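What the small arm cost, and what came with it

Stamuvham is a packing and sorting firm with one main hall and a long list of small customers. Last October it started setting money aside for robot arms, and this summer the first part of that money was spent. Tomomi Mizuno runs the equipment budget there. Costel Surdu works on the bench side and had to write down what the arms needed to do before anyone could ask for a quote. I spoke to them together, in the office above the hall.

Mizuno said the first budget was wrong in a simple way. "We priced the arm," she said. "We had a line for the arm and a line for delivery. Then Costel came back with a page and a half of other things."

The page and a half covered grippers, spare fingers, mounts, cables, a wrist camera for each arm, tables, and hours. Surdu said the hours were the hardest to get approved. "People will sign for a box that arrives on a truck. Setting up the same task again and again looks like doing nothing, and it needs a person in the room."

They asked for quotes from two suppliers, Pladley and Stanciu. Pladley was cheaper on the arm and charged separately for the gripper. Stanciu sold the two as a set. Mizuno put both offers into the same sheet with the same rows, and she said that took longer than the negotiating did. "One of them had training as a day rate and the other had it as a package. You can't compare that until you make them write it your way."

They went with Stanciu for two arms, with the second to be delivered after the first had been in use for a while.
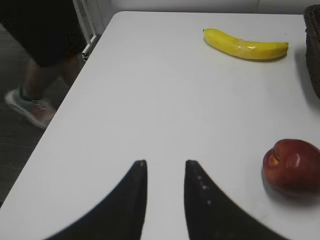
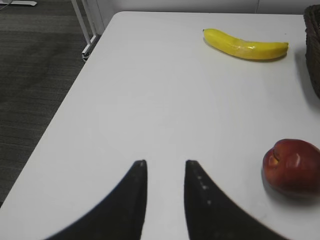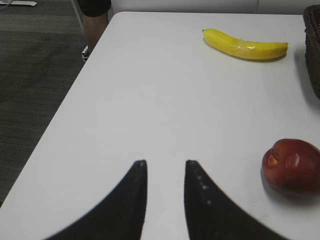

Mizuno's view is that the props and furniture should be in the budget from the first draft, even though they are the cheapest rows in it. Surdu agreed, and said his own list had left them off. A banana, an apple and a wicker basket on a plain white table cost very little next to an arm, but someone has to choose them, order them and replace them, and the table has to be one that can stay where it is. "I was borrowing a table from the break room," he said. "Every time it went back, we lost the morning." The table is now its own row in the sheet, under a heading called Fundberg, the name they gave to the whole pilot.

Fingers are another row. Surdu wants a spare pair on the shelf for each arm and does not want to wait for a purchase order when one wears down. Mizuno has agreed to that for the first year – after that she wants to see how many were used.

I asked what share of the pilot money was spent. Mizuno said 85 percent, with the second arm already included. The rest is held for repairs and for whatever the electrician finds when they move the bench closer to the packing line.

They plan the arms over 5 years. Surdu thinks the grippers will be replaced before that and the arms will not. Mizuno has put the grippers down for a shorter period, and the auditor has accepted it.

Her next job is the service contract. Stanciu's offer includes a yearly visit and phone support, and she is asking for a price without the visit.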